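Review: Plilumham, the "trash or keep" planning layer for two-handed robots
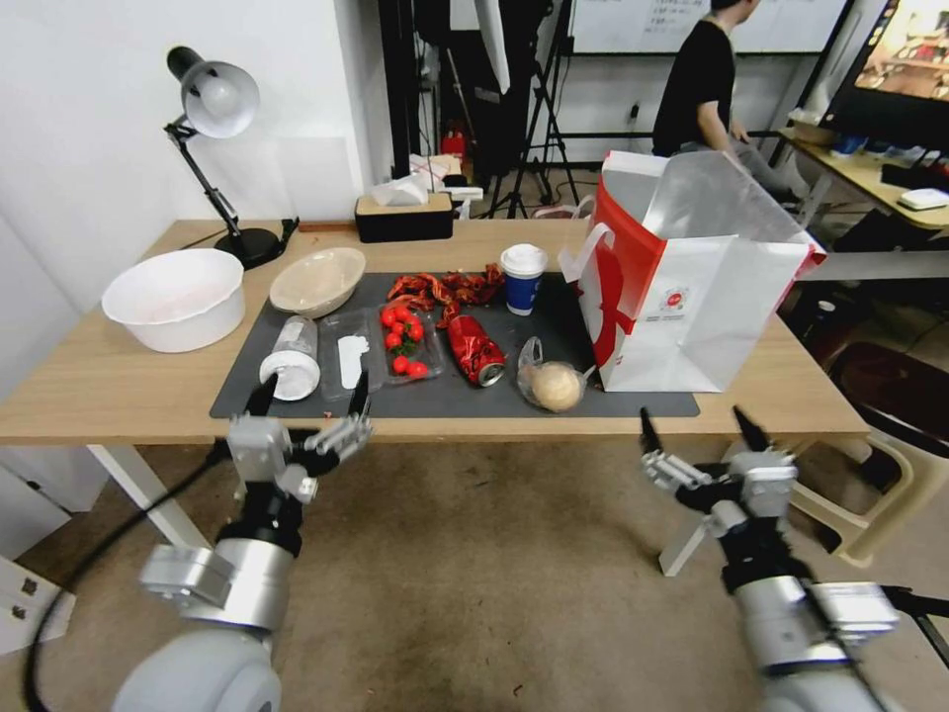 I've been living with Plilumham since April, and I think I finally know how I feel about it. If you missed it, it's the method Mircea Zamfir put out for table clearing, where the robot decides what every object is for before it moves a finger. Most of the stuff we'd tried picks whatever looks easiest to grab and works outward. Plilumham sorts first (food, trash, leave it alone) and only then hands the job over to whatever grasping code you run. We run Rovden for that part, which I've complained about before and will again.

Setup took me 2 days. One of those was my own fault, because I had the head camera calibration flipped and spent an afternoon blaming the hand driver. The install notes are decent but they stop right when you need them, at the bit where you map your finger joints. Bring snacks.

So, does it work? Mostly, yes! We ran 300 trials on a messy lunch table: crushed soda can, snack wrapper, cherry tomatoes in a clamshell, a bun in a tied bag, coffee cup with the lid on, that sort of thing. The paper says the sorting step should cut down on wrong-bin mistakes and ours dropped a lot compared with the old Stefanou baseline. The bun was the big win for me. Stefanou sees a clear plastic bag and wants it gone, bun and all. Plilumham kept the bun nearly every time (it lost a couple early on, before I fixed the lighting).

Now the grumbling. Clear plastic is still a pain. An empty container gets sorted fine but then the depth is garbage and the fingers close on air, and the method has no opinion on what to do next, so it just tries again. And again. In 48 of our trials it got stuck in that loop until I stepped in. You could say that's a grasping problem and I wouldn't argue much, but a planner that knows it has failed twice at the same bottle ought to move along to the can.

Foil wrappers are the other one. Flattened out, they confuse it. Crumpled tight, no trouble at all.

Also it's slow to start. There's a long think before the first move, long enough that visitors ask me if it crashed. After that it goes along at a nice pace and the two hands stay out of each other's way, which I can't say for Fesska (sorry, Fesska people, I did like your manual).

Would I recommend it? If you've got two arms and a table full of mixed junk, sure, go for it. If you only ever pick up boxes, skip it, you won't notice the difference. I'm keeping it on our main rig, and next I want to try it with a retry limit bolted on. Four stars, and I'd bump it up if somebody finished those joint mapping notes.

Posted 2026-07-30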